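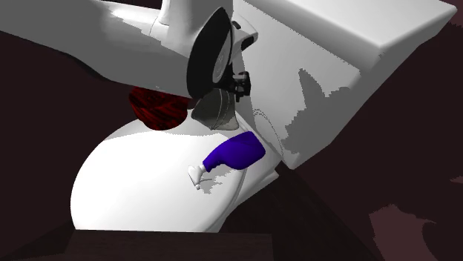 The Bumivo basins came in two lots, and I only checked the first one. Out of 100 disposable liners, 4 had a split along the seam, so I would open a pack before you buy more. For shape, you want a bowl with a broad white curve like the one under the gray fingers, with no sharp lip for the liner to catch on.

On September 2, 2023, Aldana Fuentealba wrote:
> Has anyone used the Bumivo liners with the older Fotetti
> pedicure chairs? Our drain covers sit a bit high and I
> don't want the plastic to bunch up. Cirnero quoted me
> 128 a case, shipping included.

They fit the Fotetti fine if you take the drain cover off first. Ignacio Bustos pays 98 a case, but he orders in March with two other salons. I don't know if Cirnero will match it. Ask for the wide size. The regular one pulls loose once the jets are on.

Gervasio Lucero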